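Home Issues Authors Search Contents

4.2 Keeping the packaging

The survey in Section 3 asked households what they had bought and what they had thrown away. It did not ask about packaging, and we only added the question at the interview stage after several people raised it themselves. Of the 356 households that returned a form, 16 agreed to a longer visit. These were split between Jundale, where most homes are older terraces with a cellar or loft, and the newer flats at Prirnidach, where storage is limited to cupboards and a shared bicycle room.

We use the word "kept" for any outer packaging still in the home one month after the goods inside had been taken into use. Boxes waiting to go out with the recycling were left out, as were tins and jars, which people saw as containers in their own right. Shoeboxes were mentioned more than any other kind. They are a handy size, they stack, and many have a lid that stays on without tape. Several people stored the original shoes in them out of season. Others used them for receipts, chargers or letters.

The label on the end of the box mattered more than we had expected. People who stacked boxes in a wardrobe turned the labelled end outwards and read the size or the style name from there. Where the label had been damaged, some wrote on the card in marker pen, and others opened boxes until they found the right pair. A printed barcode was of no use to them once the return period had passed, although two people at Prirnidach believed they needed it for a guarantee claim.

Figure 4. Labelled red panel of a shoebox, with a white and navy trainer inside the box. The surface of the label is torn just above the barcode. 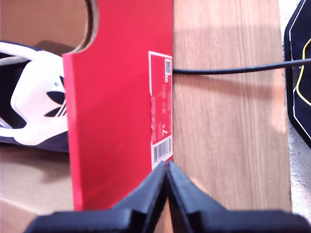 Return periods were the reason most often given for keeping a box in the first weeks. After that the reasons became less clear. One man in Jundale had boxes for shoes he no longer owned and said he would sort them when he had a free weekend. A couple at Prirnidach had agreed on a fixed shelf for packaging, and anything that did not fit went out. Their shelf was full at the time of our visit and they were arguing, in a friendly way, over the box for a food mixer.

Resale was mentioned less often than earlier work on clothing had led us to expect. Four households had sold shoes or small appliances in their boxes, and all four thought the box had raised the price. We could not check this. Joller, the second-hand shop used by both neighbourhoods, does not record whether an item came boxed – staff there take the goods out at the counter and flatten the card the same day.

4.3 Soft goods and the shared shelf

Soft goods were handled differently. Coats, bedding and padded items usually came in thin plastic bags that tore on opening, so there was little to keep. These items were then folded or pushed into whatever space was left beside the boxes. In the terraces this was often a landing cupboard. In the flats it was the top of a wardrobe, and people said that things placed there were forgotten until the weather changed.

We asked Tươi Âu, who carried out the Jundale visits, to keep a running notebook alongside the interview sheets. Entries were typed up by Sidra Tarar and have been shortened.
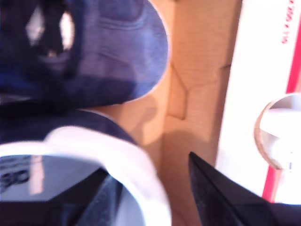 JUNDALE, November

Second visit to the Ung household. The cupboard on the landing has been cleared since I was last here and the winter bedding is now in the back bedroom. Mrs Ung says the boxes went first because they were easy to carry. She kept three, all shoeboxes, and has sewing patterns in two of them. She does not know what is in the third and did not want to look while I was there.

Her son has moved back for the winter and needs the wardrobe. She thinks the cupboard will fill up again by spring. She asked if the council would take polystyrene and I said I would find out.

The notebook entries were coded in the same way as the interviews. They add most on the subject of timing, which people found hard to recall when asked directly. Clearing out nearly always followed a change in who was living in the home or where they slept. Only one household cleared packaging on a regular date.

The coded set came to over 3,000 lines, of which 1,000 concerned packaging in some form. Lines on food packaging were set aside and are treated in Section 5.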